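4.2 Storage of writing implements

The third part of the Jistier project dealt with the small items kept on the shared work table. Pens and highlighters were sorted by the way they are stored, as this decides how much table area they need and how easily they are found again.

Felt-tip markers were treated as a set and left in their original case, a clear plastic tube with a pink cap. The colours can be checked without opening it, and the loop on the cap allows the case to be hung from a hook. Highlighters have no case and were entered in the list as single items.

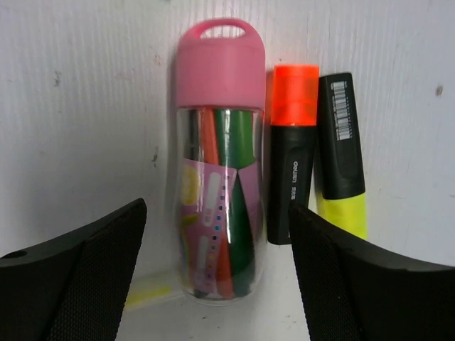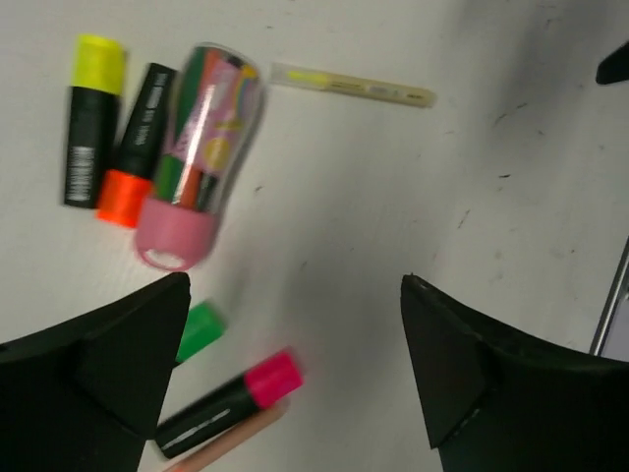
Fig. 7 and Fig. 8. Marker case and orange-capped highlighter on the work table: case upright (Fig. 7), case lying down with further items (Fig. 8).

Standing the case on its base uses the least area, but a round tube of this width is easily knocked over. Laid flat, it takes up more of the table and may roll if the surface is not level. The highlighters have flattened barrels and were assumed to stay in place when laid down.

The full list for the room has 166 entries, of which 11 are writing implements. A tray with a raised edge 30 mm high is proposed for the loose items, with the marker case hung at the side. The tray has not yet been made. Its dimensions are given in Appendix B.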